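Pramolley has spent the week comparing two parallel grippers on its two-arm bench, the stock one and a replacement from Brelex. We asked the engineer running the trial how it was going.
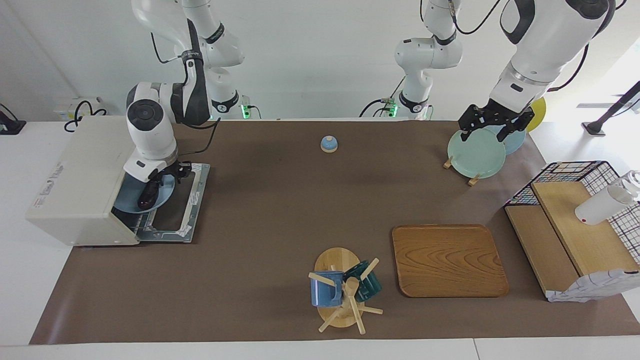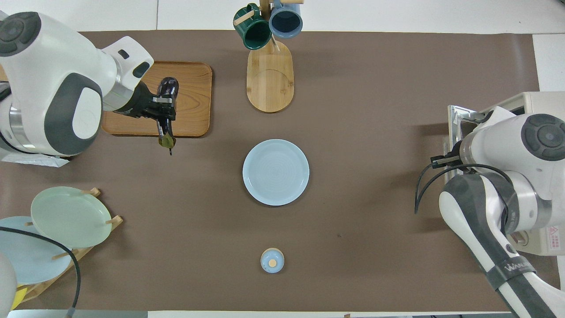 Two-arm bench tests with plates, mugs and a wooden tray.

"Plates are harder than people expect," the engineer said. "The rim is thin and it slides." Each gripper gets 25 tries per item. The stock one dropped the plate 10 times, the Brelex twice.

Was price a factor? "Sure. But we lost 17 minutes swapping fingers, and I'd pay to avoid that." The Valtell controller is next, in May.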